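Reference > Crafts and Skills > Practice Materials > Suture pad

A suture pad, also called a stitch pad or practice skin, is a slab of synthetic flesh made to be cut open and sewn shut by people who are not yet trusted with the real thing. It is sold to students, hobbyists and the sort of relative who buys educational presents. The pad feels nothing and files no complaints, and for these two reasons it is generally preferred to volunteers.

Construction

Most pads are cast from silicone in one or more layers. The cheapest have a single layer, which stretches nicely and tears at once. Better ones carry a mesh under the surface to keep the thread from pulling through, and the makers of these mention the mesh as often as possible. Colors run from a pinkish tan found on no living person to plain white or cream, which shows the thread well and shows everything else well too.

The Keltska pad, a common classroom model, comes with 2 ready-made cuts on one side and a blank back for owners who wish to make their own. The Lerken pad is thicker and has a slight wobble. Supporters of the Lerken call this realism. Supporters of the Keltska call it a wobble.

Thread and color

Practice thread is usually dyed blue, black or violet so that it can be found again. Light blue is popular on pale pads, though a single strand of it can still vanish against a bright surface at the moment it is wanted. Braided thread handles more softly than single-filament thread and holds a knot with less argument. Single-filament thread remembers the packet it came in and will try to return to that shape for the rest of its life.

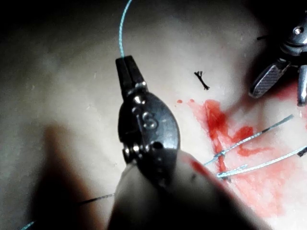
Thread is held by the needle end or the tail, depending on the stage of the stitch, and beginners tend to hold it by whichever one is wrong. Gripping a strand in the jaws of an instrument can flatten or fray it. Teachers recommend taking hold only of a part that will be trimmed off later. This advice is sound and is most often remembered after the trimming.

The interrupted stitch

The first stitch normally taught is the simple interrupted stitch, in which each loop is passed, tied and cut separately before the next is begun. It is slower than a running stitch, but if one loop fails the others stay where they are – a quality that recommends it strongly to people whose loops fail.

The usual faults are well known. Tails are left at different lengths. Knots wander onto the cut, where they are supposed not to sit, instead of resting to one side. The spacing starts out even and then reflects the student's mood. Pulling too hard bunches the surface into ridges; pulling too gently leaves a gap, which the student will describe as having been there before.

A knot looks darker and heavier than the thread it is made from, particularly in blue. A neat row can therefore look like a line of small insects on a light pad. This is normal.

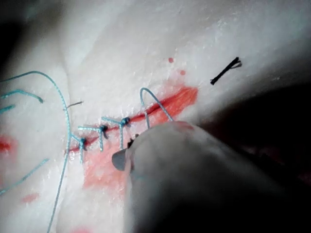

Imitation blood

Some courses add red dye or stage blood to the cut. The stated aim is to teach the student to work on a surface that is slippery and hard to read. The practical result is that the student learns a great deal about stains. The red settles deepest in the slit and spreads over the rest of the pad as a pink smear that widens with each attempt to wipe it away. It also travels onto instruments, sleeves and, in time, door handles.

The Zemik kit includes a bottle of red fluid described on the label as washable. Owners have taken this to mean that it may be washed, with no promise about what happens next. Warm water and dish soap lift most of it from silicone if used the same afternoon. A pad left until morning stays pink along the cut for good and should be thought of as experienced.

Care and lifespan

Pads are dusted with cornstarch when they turn sticky and stored flat, out of the sun. They should not be kept folded, as the fold will be there the next time they are needed. Makers' claims about lifespan vary: Keltska gives its pad 25 sessions, while the Au pad, a stiff and expensive one, is rated for 356 stitches, a number the company has never explained. Most pads are retired earlier, when the edges of the cut have been pierced so often that they come away like a stamp.

An old pad can still be used for knot tying, for which no sound surface is needed, or cut into strips and passed down to the next class, who will be told it was like that already.

See also: Needle holder; Running stitch; Surgeon's knot; Stains, removal of

Categories: Practice materials | Sewing, medical | Silicone goods | Articles needing a second opinion

We use cookies to remember your reading settings. By continuing to browse you agree to this. Accept | Manage choices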